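How to run a pick-up demo at your open day

I've done 12 of these now at Wesemau, so here's my routine. Keep the table simple! A mug, a banana and a telly remote are plenty, and everyone knows what they are. Tape out your work area before the doors open.
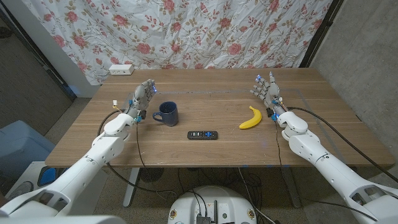 Next, tell people which object you're going for, then stop talking. I used to chatter through every grasp and it just made visitors look at me.

Let one hand do the job and park the other, open, well clear.

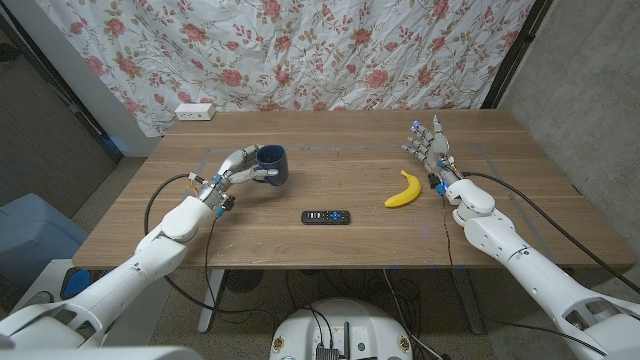
Go slowly from there. A tilt is always worth adding once the lift is going nicely (empty mugs only, please), and leave a good pause before setting down.
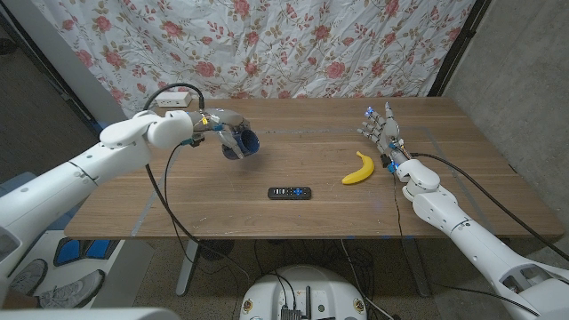
Rizal Mangundap: We tried your running order at Lekelico and the children wanted the banana first, every single time. I'd start with that.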